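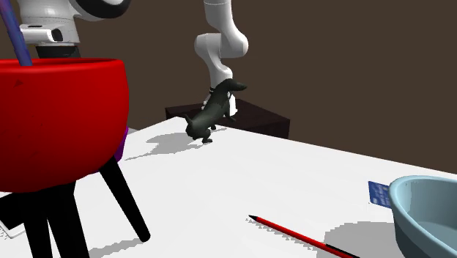

*Dachshund, very dark green, close to black. White tabletop.*

October, glaze bench, started 8:40

Continuing the dark green series. The problem is the same as last month: every green deep enough to look right goes black on anything with a broad flat side, and only shows green at the rims where the glaze runs thin. Elango wants a green that still looks green across a room. Lakshmi likes it nearly black. Both are getting tiles.

Base is the clear we use for the Drallham bowls, unchanged. Mixed one dry batch last night, 578 g, and split it this morning. Copper carbonate and a little cobalt in all of them, iron in half. Sieved twice. The second pass still left specks on the mesh, so the cobalt wants grinding with a bit of water before it goes in. Wrote this down in spring too and then didn't do it.

Tile numbering: D1 to D26, stamped on the back this time and written over in iron wash. The pencil numbers on the C series burned off and I had to guess at a few of them from the notebook, so treat C9 through C14 as unreliable.

Clay is the smooth white body from Bhat. The last of the old bag was 461 g after wedging, enough for the L-shaped tiles but not for the ring test. Opened the new bag for that. It feels shorter than the old one and cracked a little when I bent the strip. Left it wrapped in a damp towel until lunch and it was better. Sumathi says the new bags have been sitting against the outside wall and could have dried on one side.

Dipping

- D1 to D8: one dip, count of three.
- D9 to D16: one dip, count of five.
- D17 to D24: two dips, second one only over the top half.
- D25, D26: brushed, three coats. Brush marks showing already.

Bucket settled fast between dips. Stirred before each one from D5 on, but not before that. If D1 to D4 come out paler, that's why, and they should be repeated before anyone draws conclusions.

Added Epsom salt solution after D16. Much better suspension, but it also thickened the coat, so the second half isn't strictly comparable with the first. Should have done it at the start. Measured the thickness on D20 with the needle and it was noticeably heavier than D12.

Kiln

Back kiln, middle shelf for the tiles, two spare cups from the Gisora order on the bottom. Cones at front and back. Old log says the back kiln runs cool near the door and I've never checked it properly, so D3, D11 and D19 went by the door and their neighbors went at the rear.

Slow program, same hold as the C series. Aravind moved the bisque load to the front kiln to make space. He asks that whoever unloads his leave the tall lids standing on their rims and not stack them.

Lid got closed at 3:15. Smelled burning at 3:40, turned out to be dust on the vent motor. Vacuumed it. The vent hose is splitting near the clamp. Taped for now, needs replacing.

Weights

The copper jar is down to 106 g including the lid. Enough for one more series at this strength, not two. Asked Martti to add it to the Eltomar order along with a small bag of rutile. He says the order goes out at the end of the month and wants to know if we need more wax resist. We have most of a bottle but it has gone stringy. Told him yes.

Looked at the C tiles again under the window while the kiln warmed up. C5 is the best of them by a long way in daylight: bottle green on the face, brown on the edge. Under the bench lamp it's black. Same tile. From now on all tiles get looked at in both places and both get written down. Lakshmi had marked C5 as a reject and I had it as a keeper, and I think that was only the lamp.

C18 has crawled along the lower edge. Fingerprints, most likely. I handled that one a lot.

To do

- Unload when the pyrometer is under 200. No peeking.
- Grind cobalt for the E series. Mortar is with Sumathi.
- Repeat D1 to D4 whatever they look like.
- Shrinkage bars from the new clay, measured wet today, go in with Aravind's next bisque.
- Try the same glaze with less copper and no iron over a white slip. Elango's suggestion.
- Vent hose.

Left at 6:10, kiln climbing normally. Aravind is in until eight and will check the cones.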